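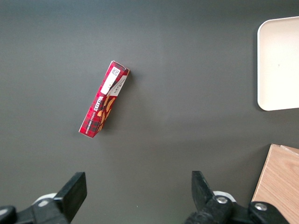

Wrist view with the fingers open, Walkers box on the table, tray at upper right.

Altach gripper kit, reviewed after 930 picks

The sales page for the Altach two-finger kit says it will "handle everyday packaged goods without tuning." I have read that sentence on a lot of sales pages. We bought the kit for the bench in Flestcombe anyway, mainly on price, and gave it groceries to move onto a tray.

Assembly took an evening. The hardware is decent, I'll give them that. The finger mounts went on square, the bolts are proper metal, and the wrist camera picture is clean enough to read the brand name on a shortbread box. The manual is 7 pages long and two of them are warranty terms.

The trouble started with cardboard. Out of the box, the force limit is supposed to stop the fingers once they meet resistance. On tins it did. On thin cartons it would stop, report a good grip, and then carry on closing for a moment during the lift. Hakim Tuhumury, who shares the bench with me, caught it first on a cracker box that came up with a waist in it. I blamed the box. Then it did the same to a tea carton.

The log says fault 2239. The manual doesn't list it. Altach support told me it was "informational" and suggested a softer finger pad, sold separately. A gripper that squeezes after saying it has finished squeezing is not informational to me – I have had my own fingers in there clearing a jam.

Which brings me to the stop button. Pressing it halts the arm at once, but the gripper holds its last command. If that command was "close," it finishes closing. I tested this with a foam block until I was sure, and then Iason Tsakiris tried it on his own kit at Woladska and got the same result. He now cuts power at the wall before reaching in, and so do I.

A firmware update came in November. It fixed the late squeeze on most cartons, though I still got 2 crushed ones afterward, both lying diagonally to the fingers. The stop button behaves exactly as before and the release notes don't mention it.

The older Campos gripper we had before is slower and uglier and costs more. It also lets go when you tell it to stop, so it's going back on the arm for anything where a hand might be nearby.

Good: solid mounts, clear camera, fair price.
Bad: force limit you can't trust on thin card, undocumented fault code, stop button that doesn't stop the fingers.

I'd hold off buying until Altach puts the stop fix in writing.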